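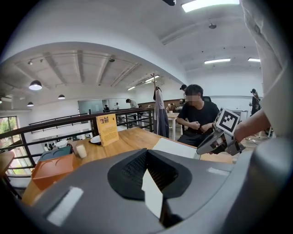 *The wooden table at Rundow with the yellow book, the cup and the orange box out.*

Progress note for the Lotover fund, 4/22/20

Hi all — a quick catch-up on the reading and tea tables, as the last one I sent was in January and a lot has moved since then (mostly furniture!).

We now have 2 wooden tables set up the way we described in the application. I wanted warm, plain tops that feel like somebody's kitchen, and I'm really pleased with them. A table gets a book or two, a cup, a small plate and some paper for notes, and then people can shuffle things to suit themselves. The coat rack is in as well, so long coats have a proper place to hang and the chairs stay free for sitting on.

Money: of the 500 you gave us for small items, 54 is left. Most of it went on cups and plates from Cowie, plus 10 boxes for keeping the odds and ends together. I'd like to put what's left toward more paper and pens, if that's okay with you.

Still to do:

- label the boxes so each set goes back together
- sort the white side table, which keeps filling up with stuff
- get the second batch of books from Rekier (late again — I've emailed them twice)

The bit I'm least sure about is table space. Once a book is standing up and a laptop or tablet is out, there isn't much elbow room left for tea. I may try smaller plates first and let you know how that goes.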